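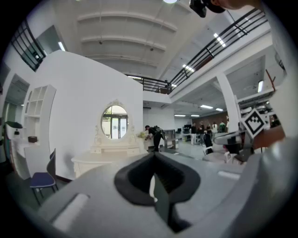
Trukside Film Society – Equipment and Screening Services

Stilura 2 Portable Cinema Projector

Hire category: Projection
Loan period: up to 10 days
Available to: member societies, schools, libraries and village halls

The Stilura 2 is the society's standard projector for screenings in halls that have no permanent cinema equipment. It is suitable for feature films, short film programmes and archive material supplied on disc or as a digital file. It is not suitable for outdoor use, and it does not accept the encrypted cinema packages issued by some distributors. Societies booking a new release should confirm with the distributor which formats can be supplied before they reserve the projector.

Picture and sound

The projector fills the society's larger folding screen from the back of a hall of ordinary length. The lens has manual zoom and focus, and the image can be shifted up or down without tilting the body. Widescreen and older, squarer films are shown in their correct shape, provided that the screen setting on the control panel has been left on "Original". Hirers are asked not to stretch older films to fill the screen.

There is no loudspeaker in the projector itself. Sound is taken from the player and should be sent to the hall's own system or to the De Smet loudspeaker pair, which may be booked separately. Subtitled films should be checked from the back row before the audience is admitted. Where the lower part of the screen is hidden by the heads of those in front, the screen should be raised at its legs and the image moved up to match.

Supplied with the projector

Padded carrying case
Mains lead
Two video cables, one short and one long
Remote control with batteries
Dralden folding stand
Printed setting-up guide

The disc player, the screen and the loudspeakers are listed on their own pages and are not part of this hire.

Charges

Member societies: £29 per screening
Schools, libraries and village halls: £40 per screening

The charge covers one day's use, with collection on the afternoon before and return on the morning after. A season of screenings may be booked in a single application. Cancellations received in good time are not charged. The hirer will be billed for missing leads and remote controls at the cost of replacement.

Collection and return

Equipment is collected from the Trukside store between 2 p.m. and 5 p.m. and must be signed for by an adult member of the hiring organisation. The projector should be left to cool fully before it is packed. Any fault noticed during a screening should be written on the return slip, even where the film was completed without interruption.

Film licences

Hire of the projector does not include permission to show a film in public. A licence is required whether or not a charge is made for admission, and it remains the responsibility of the hirer. The society can advise on the usual sources of licences for British, European and Asian titles, but cannot apply on a hirer's behalf.

Related equipment

De Smet loudspeaker pair
Folding screen, large
Folding screen, small
Disc player, all regions

Bookings for the autumn season open in March.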